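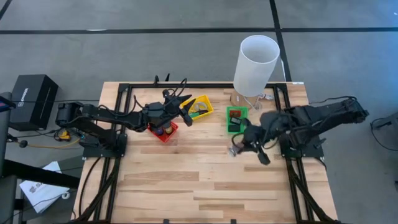
Rédigé par l'équipe du projet Jasodora, le 16 juillet 2026
Rapport d'avancement pour la fondation Medeiros

Bonjour à toutes et à tous, voici où nous en sommes avec le tri des petits objets (les fonds de tiroir, quoi !). Le local de Losbridge nous a livré 142 objets et 97 sont déjà classés, ce qui me ravit, je ne m'attendais pas à avancer si vite. On garde le système des couleurs, rouge, jaune, vert, et les flacons restent debout chaque fois que c'est possible. Le ruban adhésif, lui, change encore de bac selon l'humeur du jour, il faudra trancher.

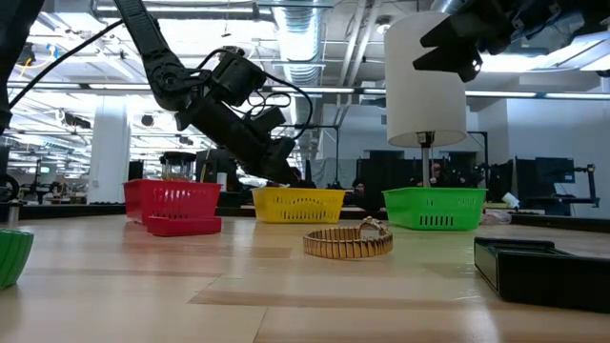

Les bijoux et les montres nous donnent plus de fil à retordre. Ils demandent une fiche chacun, et le modèle fourni par Zatum n'a pas de case pour le type de bracelet. Or une montre dorée à bracelet extensible, comme celle posée devant les paniers jaune et vert, ça mérite mieux que « divers » ! J'ai donc ajouté une ligne à la main sur neuf fiches.

Côté budget, il nous manque cinq bacs ajourés, du même modèle si possible. Le reste du tri devrait être bouclé en octobre.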